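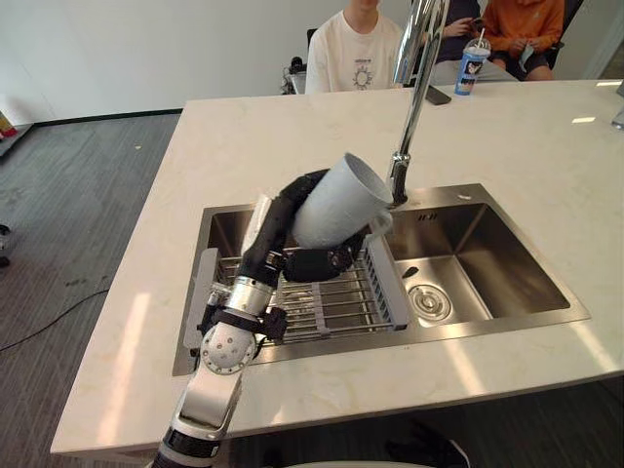
To: Koster kitchen fit-out list
Subject: Re: Rack over the left basin, drainage and rod spacing

Replying to the questions on the Herthorpe sink, with the original message quoted so the numbering makes sense.

> We are about to order for the Pakdale kitchen and want the same
> arrangement as Herthorpe: double stainless sink in a marble
> counter, rack across the left basin. Three questions.
>
> 1. Does the rack have to come off whenever someone wants the
> left basin, or can the two be used together?
> 2. Do mugs sit properly on bare rods, or do they need pegs?
> 3. The Rurus price list has the sink, rack and faucet as one
> line at $2,585. Is it worth asking for them separately?
>
> Also, is the tall faucet a nuisance for splashing?

1. Together, up to a point. The rack is steel rods in a light grey plastic frame and it covers only part of the basin. You can rinse cutlery or fill a jug in the open part. A roasting pan will not go in, so the rack comes off for that. At Herthorpe we do most of the washing in the right basin and treat the left as the draining side. If your people wash on the left out of habit, order the rack for the other side before you settle the layout.

2. Mugs sit well enough without pegs, provided they go across the rods with the rim down. A mug set along the rods tends to tip toward its handle. Leave the handles pointing the same way and you will fit more in a row. Small espresso cups are less stable. We put a folded tea towel on the counter for those.

Check the foot of the mug as well. Ceramic mugs with a deep recess underneath hold a small pool of water when upside down, and it runs down your sleeve when you pick them up. Tilt them toward the basin first.

3. Yes, ask. We replaced the plastic frame once and found that the rack was listed separately under another heading. I don't have the current figure. Get the rim-to-divider measurement in writing, in millimetres. Our first rack was 5 mm short and slid off the divider when loaded.

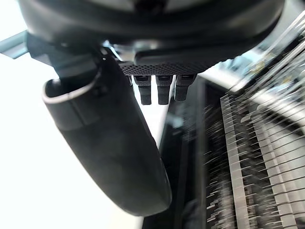
On the faucet: height is useful for stockpots and for rinsing the rack in place. Splashing depends on how far you open it. At full flow onto a flat plate it will wet the counter behind the sink, and marble should be wiped down the same day, particularly after lemon or vinegar. Ours was resealed in October.

Two further points you didn't ask about.

The faucet stands at the back between the two basins, so tall items at that end of the rack can foul the spout when it swings across. Load the tall things at the front and outer side, mugs toward the middle.

The strainer in the right basin needs emptying at least 2 times a day with normal use. The floor slopes well, but tea leaves and scraps still settle short of the drain and have to be pushed along by hand. We rinse the basin down after lunch and again at closing.

If you send the Pakdale counter dimensions to the list, I can compare them with the Herthorpe drawing. I would want the cut-out size, the distance from the back rim to the far edge of the counter, and the clearance under the window ledge if there is one.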